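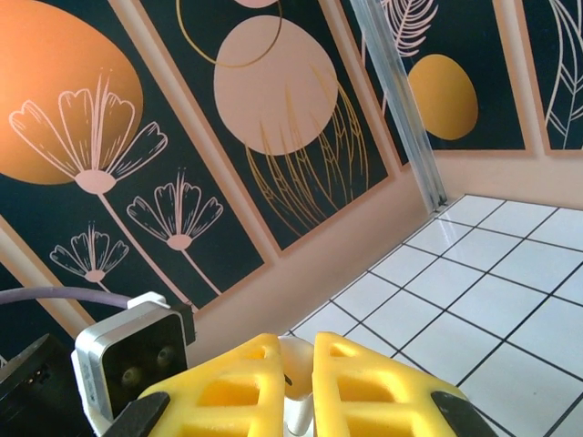
Decorating a Small Nook with Botanical Panels: Your Questions, Answered

Filed under: Walls & Floors, Small Spaces
6 min read

Our guide to botanical panels and white tile went up in June and drew more mail than anything we've published on grout, a subject I had wrongly believed to be the people's favorite. Lenni Aaltonen sorted the questions. I answered the ones that were fit to print.

Do I have to cover every wall?

No, but half measures look like you ran out of money. In a very small space, one lonely panel tends to look like a calendar. Go wall to wall, or pick the wall you face when you walk in and fill that.

How do I deal with the corner?

Start there and work outward. Most people start at the far ends and meet in the corner with a gap the width of a thumb, which they then spend years not looking at. Put the first two panels up so their borders almost touch at the corner and let any leftover space fall at the outer edges, where a lamp can hide it.

Won't a dark background make the place feel like a cave?

It's a nook. It was already a cave. Dark teal with a pale peach border is kinder than people expect, and the border does most of the work: it gives the eye a line to follow. If you're nervous, tape up dark paper for a week and live with it. Tapio Laaksonen did this in his hallway and the paper is still there, so set yourself a date.

My panels have a big orange sun on one of them. Where does it go?

Not in the middle, unless you want the whole room to bow to it. Put it to one side and let the quieter flowers have the rest. If you have two suns, give one away.

Can I mix different flowers?

Yes, as long as the drawing style matches. Pink line-drawn poppies get along with most things drawn in the same weight of line. They do not get along with your aunt's watercolor tulips. Hang those in the bedroom and tell her they have the best light.

What do I hang them with?

Light panels do fine on adhesive strips if the wall is clean and smooth. We used the Filetti strips, the plain ones. Wipe the wall, let it dry, press, and then leave it alone for an hour – this last step is the one readers skip and then write to us about. Heavy framed panels want screws.

Why white tile? It shows everything.

It does. So does every other floor, if you get down low enough. White keeps the bottom half of the room calm while the walls carry on, and you can see what you're sweeping. A light gray grout will forgive more than a white one. I said I wouldn't bring up grout and here we are.

Should the tile line up with the panels?

It would be lovely, and you will lose a weekend trying. Line up the first row of tile with the wall you see most and let the rest land where it lands.

How do I clean the panels?

Dry cloth, top to bottom. If they're printed on paper with no covering, don't use water, and don't use the spray that says it's safe for everything.

Can I do this in a rental?

The panels, yes. For the floor, look at the loose-lay tiles from Brultby, which sit on top of what's there and come up again when you go. Keep one box spare. Read your lease first, especially the dull part near the back.

What did you spend?

Less than 50 dollars on strips, filler and tape. The panels were a gift, so I can't help you there, and I'm told it's rude to ask.

Last updated 2020-07-30

1,463 shares
4 comments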